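4.2 Opening the case and reaching the memory

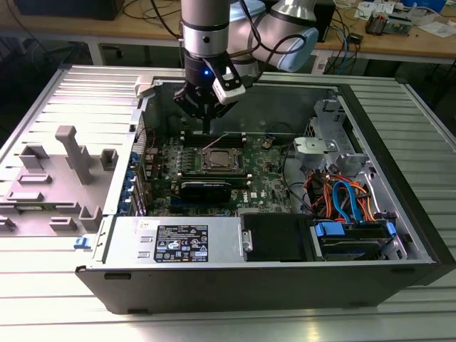 Figure 3. Desktop tower on its side with the side panel removed; blue plastic carriers hold the drives.

Of all the stages in the Bromell refurbishing study, the one our participants talked about most fondly was the moment the side panel came away and the inside of the machine was finally in front of them. We had 16 desktop towers on hand, and although they differed in age and wear, the general order of work was much the same for each. The tower was laid on its side, the panel was set down next to it, and the parts were looked over before anything was unplugged.

Layout matters a good deal at this point. In the tower of Figure 3 the expansion card runs straight across the board below the processor socket, the power supply sits at the bottom of the case, and orange and red power cables come out by the drives – a fairly crowded corner for anyone with large hands. The blue carriers stand out nicely against the dark gray steel, and several people told us they went looking for that color first.

Memory was checked before the drives in every session. We allowed 30 minutes per tower, following the Malabanan worksheet, and found this comfortable for all but two of them, both of which had cable ties that needed cutting – a small job, but a fiddly one.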